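Orchard trust partner register: notebook, November

Carrying on from the Lakeck block entry. Register now matches the supply agreements, apart from Kisberg.
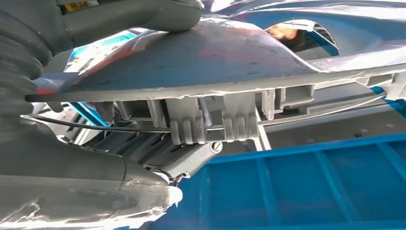 Gripper fingers, yellow label on the upper one.

Shareholder file: 400 entries, 86 with no current mailing address. Ran the list against the Dankwa packhouse returns and recovered 14. The rest go to the share office as they stand. Do not merge entries on surname alone; two were joined that way last season and the dividend went to the wrong branch of the family.

Tustent lease: rent review clause refers to a schedule that is missing from our copy. Asked for the signed version. Until it arrives, list Tustent as a lessee and leave the term blank.

Kisberg: name changed at the companies register, old name still on the spray contract. Both names entered, cross-referenced.

Partner page: listing requests to be checked against the shareholder file before anything is posted. Form is in the shared folder, second tab.

Open: Lakeck water share, page 96 of the old minute book.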